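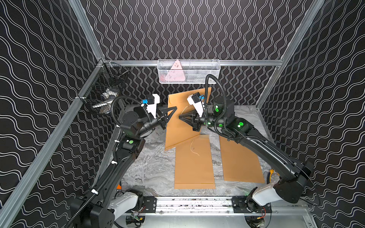 Sutunstead, November 10, 2024

My best tip for two-arm jobs like string-tie envelopes: plan both grippers as one move! I used to plan each arm separately and the paths crossed all the time - now I plan them together in Kenon and add a short wait before either one closes. String is a pain for perception, so I look for the flap edge first and leave the string till last.

Cardboard wants its own settings. Gert Khumalo told me to save a slower closing speed for folded bits (thanks Gert!) and to put any tools on the bench into the collision map - yes, even the pliers. 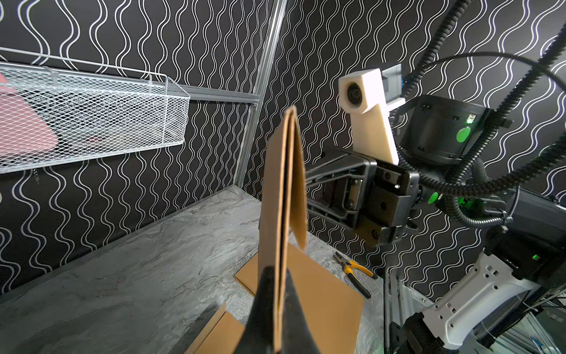
Folded cardboard in the gripper, pliers off to the right

14 comments | 82 shares
Last updated: February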